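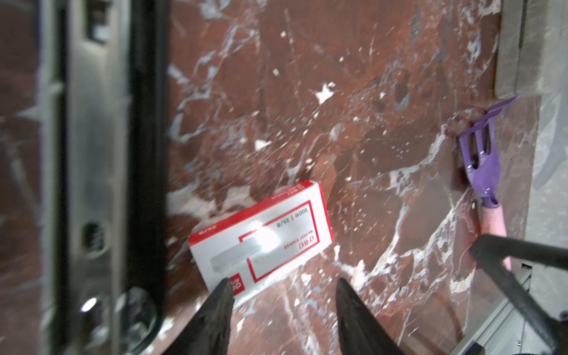 Kitirow Robotics – Gripper Test Team

Hi, I'm Lina Haddad and I look after the gripper bench at Kitirow. We're the people who get a call when an arm drops something, squashes something or just sits there blinking at you. Most of our test objects come out of desk drawers and garden sheds (a box of 24/6 staples, a little hand rake with a pink handle), and I love them for it. Small glossy boxes are a real pain to pick up!

If you've heard of us, it's probably the June fault. We had an arm running picks for our Estberg customers, and on pick 111 the fingers closed on a small carton and didn't stop closing. The force limit was set correctly, I'd checked it myself that morning, but a worn cable at the wrist was dropping the sensor signal and the software read the silence as "no contact yet." One flattened carton, one bent fingertip, and my hand had been in there a minute earlier. I went and sat outside for a while after that one.

We shut down all 12 arms and spent 13 days going through the wiring. What came out of it is the Brikard check, which is now on every arm we ship: if the signal goes missing, even for a moment, the fingers hold still and the drive cuts out. We also swap wrist cables every 3 months, worn or not – the old ones go in a bin by my desk and I do look at them.

We write up our faults and share them with anyone who asks, including the embarrassing ones. If your gripper is doing something odd, call the bench. Monday mornings are good, I'm in early and the coffee's on.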